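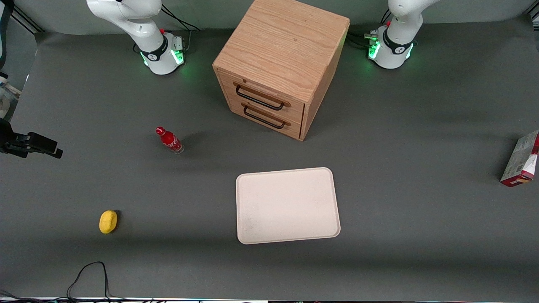

Page last changed: 11/23/24

Grey or white for the study room?

Many members wrote to us after the June meeting about the colours in the new study room at Grundow Hall, so I want to answer in one place.

We had two proposals. Kausar Kiani wanted white walls and white desks, as in the old reading room. Laiba Rana preferred a pale grey wall with darker grey desks, all without shine. In the end we chose the grey, and I think it was the right choice, although I voted for the white myself.

The reason is mostly the eyes. Under strong ceiling lamps a white shiny desk throws the light back at you, and after one hour of reading you feel it in the forehead. A matte surface is much kinder. It also hides pencil marks, but I must warn you that it shows greasy fingers more than we hoped. Please use the cloths in the drawer and only a little soap. The strong spray from the kitchen leaves pale spots, and we have one such spot already, near the window.

The paint is from Candero and we needed 12 litres for two coats. The desks came through Lashari, nine pieces, and the bill was $800 with delivery. We had put aside $1,000, so the rest will go for lamps. Laiba has asked for warm bulbs at the desks – the ceiling ones stay as they are.

Some of you asked if colour can help a person to concentrate. I have read quite a lot on this and the opinions go in every direction. For me, a quiet colour is pleasant, and a good chair does more.

The corridor is still to be painted. Kausar would like a soft green there, and the samples are hanging beside the coat hooks. Please write your name under the one you prefer, and only one time each.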